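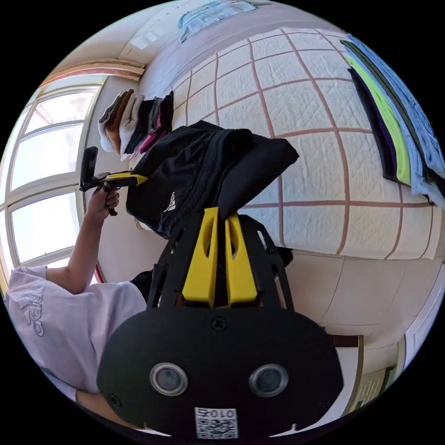

Welcome back, everybody, and thank you for all the good questions on Wednesday! Our October unit is folding, and I promise it's a richer subject than it sounds. A black garment on a quilted bedspread, with a small white Adidas logo near its left side, gives the two yellow fingers a handy landmark -- find the logo and you can work out where the waistband lies.

Please read Mehwish Ghumman's notes on grasp points before lab (they're 12 pages, and friendly ones).
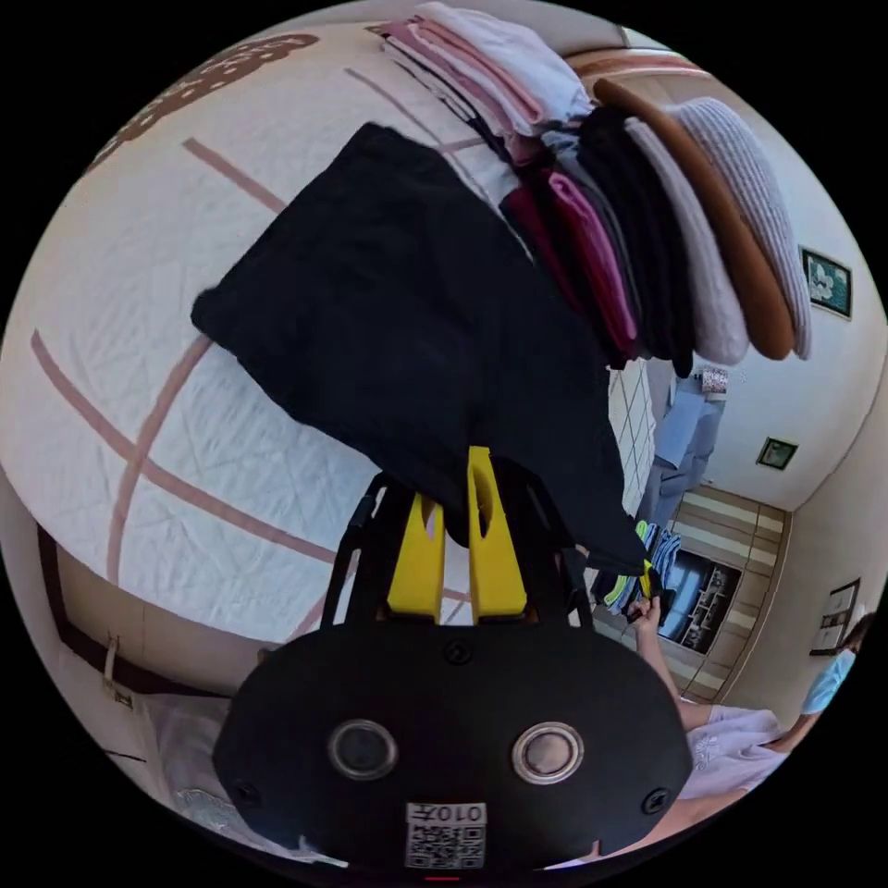 Each team records 18 folds for the Cultia project, and please talk to your partner while you work. 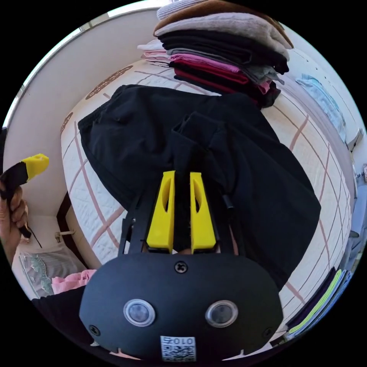

*Fig. 3. Black garment spread out below the folded stack.*

Start from a flat garment whenever you can. A bunched one is fair game later on, once your grip feels comfortable.

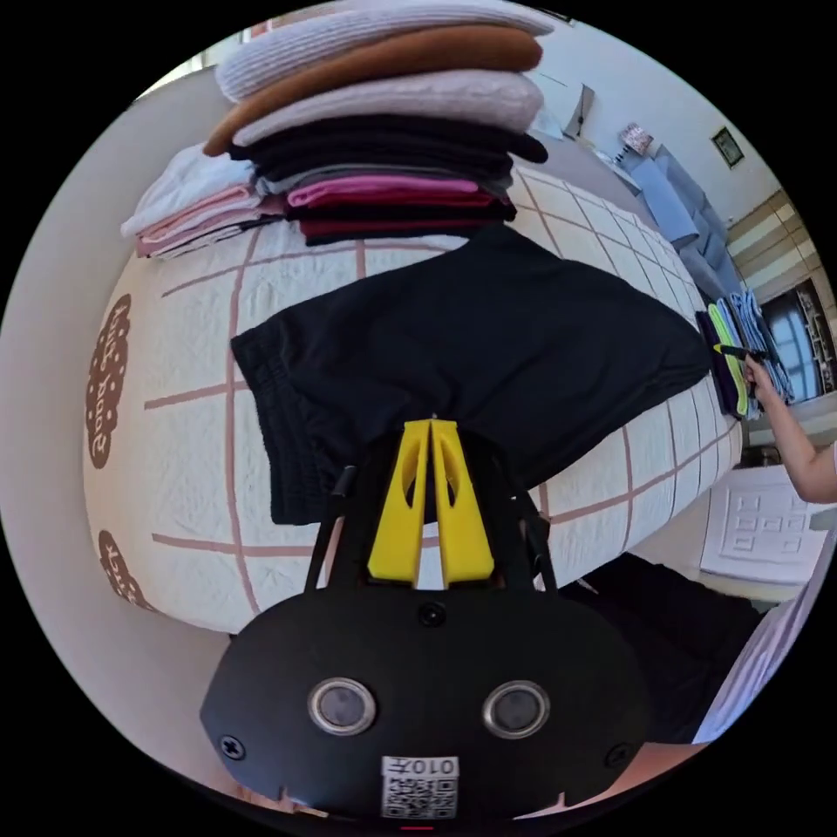 *Photo: Armelle Guillot, Cultia student project*

For homework, write roughly 270 words on where you'd grip first and why. Sketches are very welcome -- messy ones too!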